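Everyone says the club is going great

20 Oct 2019

My kid's robotics club sent home a letter in April saying the students would "teach a machine to stack blocks by example." I have sat through enough school showcases to be wary of a sentence like that. So when Poul Brynjólfsdóttir, who runs the club, offered me a seat at the back for a session, I took it.

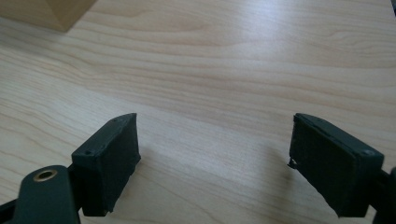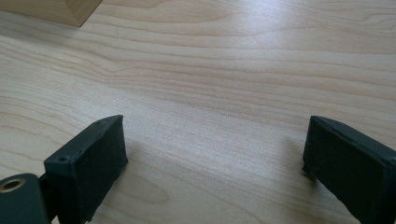 Dark green fingers, black pads, one wooden block in the corner.

The goal for the term is 1000 recorded tries at picking up a block and setting it down somewhere else. They have 354. The kids take turns holding the grabber and doing the move by hand, over and over, and somebody types a file name after each one. My daughter's name for this is "the chore." Her team is called Dumeck and the other one is Etura, and as far as I could tell the main difference between them is how loudly they argue about the file names.

Poul's view is that they are learning patience and good records. Maybe. I learned patience from shelling peas and it didn't cost the parents' fund 192 dollars in parts. I asked what happens when the block is turned a little, or it's a different block, or the lights are off. "We'll find out," he said. I liked that answer more than anything in the letter, but the letter is what the school board read.

What bothers me is the demo. There is a regional meet at Dirnerano, and both teams will show their best run. Fine. But a best run is a best run. If the thing drops the block nine times and gets it on the tenth, I'd like the nine on the poster too. Steinar Ásgeirsdóttir, whose son is on Etura, thinks I'm being hard on a bunch of twelve-year-olds. I'm not talking about the twelve-year-olds. They'd tell you about the nine drops without being asked – they think the drops are the funny part.

I did hold the grabber for one turn. My wrist hurt afterward and my file got the wrong name. I've signed up to drive the Dumeck kids to the meet, and I'm bringing a notebook.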